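How to dye old knitwear and jersey with onion skins

Onion skins are the easiest dye to start with. They cost nothing, they need very little equipment and the colour takes well on wool and reasonably well on cotton.

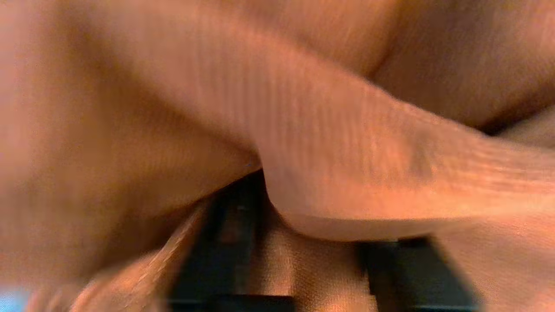

Most knitted fabrics will take an onion-skin dye, but they don't all take it the same way. A flat woven cloth shows one even colour. Anything with a fine rib, like the tan fabric in the photo, gives a livelier result, and the colour seems to shift between the raised lines and the folds when the cloth is bunched up. You need to bear this in mind when you judge a test piece. Spread it flat first, then gather it in your hand, and look at it both ways before you decide whether it is dark enough.

Check the label before you do anything else. Wool, silk, cotton, linen and viscose will all dye. Polyester and acrylic won't, and a blend will only dye in proportion to the natural fibre in it. A jumper that is half acrylic comes out looking washed out however long you leave it. Sewing thread is usually polyester, so the seams will stay their original colour.

What you need

Dry brown onion skins, at least half the weight of the fabric
Alum (sold by dye suppliers, and by some chemists)
A stainless steel or enamel pan you won't use for food again
A second pan or a bucket
A sieve or an old pair of tights
Kitchen scales
A wooden spoon kept for dyeing
Rubber gloves

Saving the skins

Only the dry, papery outer layers are any use. Keep them in a paper bag, never plastic, or they will go mouldy. It takes a long time to save enough from one kitchen, so ask around. I get most of mine from Trevor Mellor, who has the vegetable stall at Fendside, and he lets me clear out the bottoms of the crates in November when the new sacks come in. Red skins can go in as well but they push the colour towards a muddy green-brown, so I keep them in a separate bag.

Step 1: Weigh the fabric

Weigh it dry and write the figure down. The example I'll use here is a child's wool cardigan that came to 233 g. For that you want at least 117 g of skins, and the same weight of skins as fabric if you can manage it. That is a bigger heap than you would think.

Step 2: Wash it

Wash the garment in warm water with a plain detergent and no fabric softener. Softener leaves a coating that stops the dye getting in, and it is the usual cause of patches. If the garment is second-hand, wash it twice. Leave it wet.

Step 3: Mordant with alum

The mordant is what fixes the colour to the fibre. Onion skins will stain without it, but the colour fades quickly.

For wool, use alum at 10 per cent of the dry weight of fabric, so 23 g for the cardigan. Dissolve it in a jug of hot water, add it to a pan of lukewarm water, and put the wet garment in. There should be enough water for it to move freely. Bring it up slowly to just below a simmer and hold it there for an hour. Let it cool in the pan.

Cotton is more stubborn. Use 15 per cent alum with a spoonful of washing soda, added a little at a time as it will fizz. Steep it in hot water and leave it for 24 hours with a lid on. Elsie Tindall, who taught me this, used to leave cotton for two days, but I've never seen any difference.

Keep alum away from children and pets, and open a window while the pan is hot.

Step 4: Make the dye

Put the skins in the other pan, cover with water and simmer for an hour. The water will turn a dark rusty brown. Strain it through the sieve or tights and squeeze out what you can. Don't be tempted to leave the skins in with the garment – they stick to knitwear and leave dark marks where they touch.

Step 5: Dye the garment

Let the dye cool to lukewarm. Lift the garment out of the mordant, squeeze gently and put it into the dye. Heat it slowly again, taking at least half an hour to get near a simmer. Sudden changes of temperature are what felt wool, and so is stirring. Turn it over with the spoon every ten minutes or so and otherwise leave it be.

Start checking after 25 minutes. Lift a corner out and remember that it will dry a good deal lighter. A short time gives yellow to light orange. An hour gives a deeper orange or rust. For the darkest shade, turn off the heat and leave it in the pan overnight.

Step 6: Rinse and dry

Wait until everything is cold. Rinse in cool water until it runs nearly clear, then wash with a little wool detergent and rinse again. Roll the garment in an old towel and press out the water. Dry it flat, out of direct sun, and turn it once.

Common problems

Patchy colour. Either the fabric wasn't clean or the pan was too small. You can put it through the dye again, and the second go usually evens it out.

Too pale. Not enough skins, or a blended fabric. Make a fresh, stronger bath.

Too orange. Add a very small pinch of iron to the dye bath for the last ten minutes. This dulls the colour towards olive. Use too much and wool goes harsh. Sandra Dobson gets the same sort of effect by putting a few rusty nails in a jar of vinegar and water for a fortnight and adding a spoonful of that.

Colour comes off in the wash. Some loss is normal in the first two washes. After that, wash it separately in cool water and it should hold. Strong sunlight will fade it over a few summers.

Using up the bath

There is nearly always colour left. A second garment will come out paler, and a third paler again, which is handy if you want a set of matching shades for patchwork or mending yarn. The bath keeps in the fridge for a week in a clearly marked jar. After that it smells.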